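SPT 227 - Sport and Numbers
Handout 2: Home advantage, and how much of it you should believe
Rhun Wynne
5 Feb 2023

Read before the seminar. Bring the Firnley worksheet. If you missed the first session, the short version is that a box score records what somebody chose to write down.
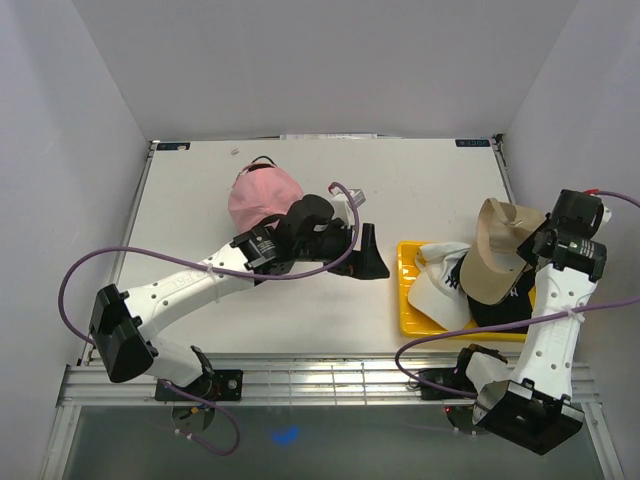
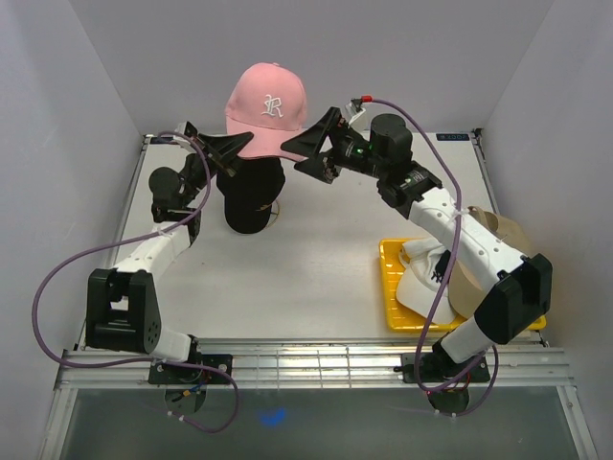

The pink cap on the white table.

1. The claim

Home teams win more often than visitors. That much holds up in most basketball leagues people have bothered to check, and I won't fight it. What I will fight is the list of reasons that usually comes next: the crowd, the travel, the rims, the referees, "energy." Broadcasters pick whichever one suits the final score. A home team wins close and the crowd carried them. A home team loses close and the pressure got to them. An explanation that covers both results hasn't explained either.

2. The Ondberg data

We use the same file all term: 417 regular-season games from the Ondberg league, with final score, rest days for each team, miles traveled and attendance. Know its limits before you lean on it.

Attendance is tickets sold. People who stayed home with a cold are in there.
Miles are measured city to city, and the file doesn't say if a team flew or sat on a bus all night.
Rest days are counted from the last league game only. Cup games are missing, so a team marked as rested may be worn out.

Playoff games are left out on purpose. The better team gets the extra home game, so if you mix them in you will "find" a home advantage that is partly just good teams being good. Somebody does this every year.

3. The crowd argument

Adebisi (course reader, second chapter) says bigger crowds lead to bigger home wins. Look at the scatter plot again. The teams that draw big crowds are mostly the teams that win, and they win on the road too. To say anything about noise you would have to compare a team with itself, full building against half-empty building, and against opponents of the same quality. Adebisi has 20 games that come close to that. I would not bet lunch on 20 games.

Markent's reply goes after the referees instead: fewer fouls called on the home side. Fine, but home teams are ahead more often, and trailing teams foul late to stop the clock. Markent mentions this in a footnote and then carries on as if the footnote weren't there. Take out the last two minutes of each game and see what is left of the gap - I have my doubts.

4. Streaks at home

"They never lose in that building." Ask when the counting started. It nearly always starts the day after a loss, which is a very handy place to start. Same goes for records that apply only on certain nights or in certain uniforms.

5. For the seminar

Do the first part of the worksheet alone, the second in pairs.
Pick one game recap from any local paper. Underline each sentence that gives a cause. Write beside it what you would need to see to change your mind.
Rerun the rest-day table without back-to-back games. Keep both versions.
No win probability charts, please. We get to those in June.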